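Chapter 6: Edges, Fringes and Tassels

By the Pestevetti Textile Reader
April 12, 2020
6 min read

We have spent a good many pages together on the middle of the cloth, and I hope you've grown as fond of it as I am, but every piece of weaving has to stop somewhere, and the stopping place is where beginners tend to lose heart (I certainly did, one long December, with a scarf that wouldn't stop unraveling!). So let's pull up a chair and look at edges.
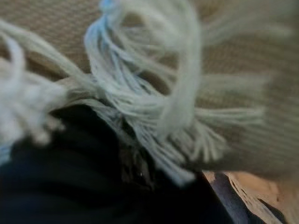
Fringe begins as warp, the long threads left over once the weaving is done. Gathered up in bunches they become tassels, and left alone they spread and wander. A pale tassel lying over beige woven cloth, with a little brighter blue thread up near where its strands gather, shows how loose the ends become as they fan out toward the tips. Keep that in mind when you choose your yarn, and leave yourself more length than seems sensible.

In the pages ahead we'll knot, twist and hem, starting with the Flores knot, and you will want your Halto sampler from Chapter 4 close by. Please don't trim anything yet.

Comments (3)

prunia_weaver: My sampler edge is a mess, but this cheered me up.

looseends22: Does the knot work on wool?

tworows: I trimmed mine before reading the last line. Oh well, starting over!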